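Apuntes de Narrativa Audiovisual Seriada
Tema 8: El heredero imposible. Relevos de protagonista en las series de género
Profesora: Carla Rizk

Antes de nada, gracias por los comentarios sobre el tema anterior, que he leído con mucho gusto (¡y con mucho café!). Varios me pedíais volver sobre la diferencia entre sustituir a un actor y sustituir a un personaje, y por ahí vamos a empezar.

Cuando cambia el actor, la serie nos pide que hagamos la vista gorda. Cuando cambia el personaje, nos pide algo bastante más difícil - que aceptemos que el puesto puede quedar vacante. En Vestine, la capitana muere al final de la primera temporada y su segunda hereda la nave, la tripulación y hasta la silla, pero los guionistas tardan 14 episodios en dejar que alguien la llame capitana. Fijaos en ese retraso cuando la veáis, porque todo el duelo del espectador cabe ahí dentro.

Términos que usaremos en clase:

Heredero legítimo: el que la trama ha preparado desde el principio.
Heredero impuesto: llega desde fuera, por decisión de una institución, y el público lo recibe de uñas.
Heredero reticente: no quiere el puesto, y por eso mismo solemos perdonarle casi todo. 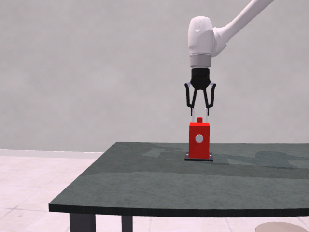
El segundo tipo es mi favorito, lo confieso, y el caso que mejor lo ilustra es Skollden. El inspector Fuchs aparece en la tercera temporada con un nombramiento en la mano y ni un solo amigo en la comisaría. La serie lo filma casi siempre en umbrales y pasillos, como si no acabara de entrar, y solo en el penúltimo capítulo lo vemos sentado en el despacho de su antecesor. A mí esa escena me sigue emocionando, aunque entiendo que a algunos os parezca subrayada en exceso - lo discutiremos.

Kondolero, en cambio, resuelve el relevo en una sola conversación de cocina. Comparad las dos estrategias y pensad cuál os resulta más honrada con el espectador.

Para la próxima sesión (2 de febrero, sábado, recuperamos la clase perdida):

Ver el primer y el último episodio de la tercera temporada de Skollden.
Traer escrito un comentario de 1.000 palabras sobre la primera aparición de Fuchs. Si os pasáis un poco no me voy a enfadar, ya sabéis que yo también me enrollo.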